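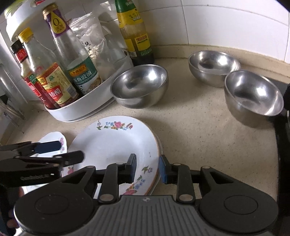 Counter, plates and bottles: the small kitchen at Brinby

Floral plates on the stone counter, one tilted on the rim of another. White porcelain, printed in pink, blue and green. Three steel bowls stand further back, with the bottle caddy to the left.

About this page

Skatach is a short-stay house in Brinby with one shared kitchen. The page records how the crockery, bowls and bottles are kept, for guests who want to find things and for whoever resets the room between stays. It was last revised in August. One picture is shown at present; the notes that follow are grouped by item.

Plates

The floral plates are the everyday set. They are porcelain and glazed on both faces, with the print under the glaze, so ordinary washing-up liquid does no harm. Scouring powder dulls the rim first. Stack by size, face up, no more than 7 to a pile. Lift the top plate by its rim and clear of the one below before moving it sideways. The foot ring is unglazed and will mark the plate underneath if dragged.

Chipped plates go in the box under the sink and are replaced from the Trindade stock in the hall cupboard. The pattern has been reprinted at least once and the pinks do not match exactly between batches. Mixed piles are acceptable.

Bowls

Stainless steel, used for washing vegetables, resting dough and holding cut ingredients before cooking. Dry with a cloth straight after rinsing. The water in Brinby is hard and leaves a white film inside the bowl if it is left to drain. Film comes off with a spoonful of white vinegar in warm water, left for 15 minutes. Do not use the fragrant vinegar for this.

Bottles

The white plastic caddy holds the sauces in regular use. Among them are 香醋 (fragrant vinegar), with a red and yellow label and a yellow cap, and 蒸鱼豉油 (soy sauce for steamed fish), with a green and white label. Both are shared. The soy is salted for steaming and goes over the fish at the end; 40 ml is enough for a whole bream. Wipe the necks before putting bottles back, as drips collect in the base of the caddy.

A clear bag of grains is kept behind the bottles. Fold the top over twice and clip it. Bags of more than 300 g should be decanted into a Zumimura tub from the upper shelf and labelled with the month of opening.

Worktop and wall

Beige speckled stone. Sealed, but vinegar and lemon juice will etch it if left overnight. Hot pans go on the trivet. The wall behind is white square tile with cement grout; wash with a soft brush and plain soap, working from the bottom row up to avoid streaks.

Reset order

Wash and dry plates.
Dry bowls and return them to the back of the counter.
Lift the caddy out, wipe its base, refill.
Wipe the stone, front edge last.

Breakages can be written on the sheet inside the cupboard door. Next page: hob and oven.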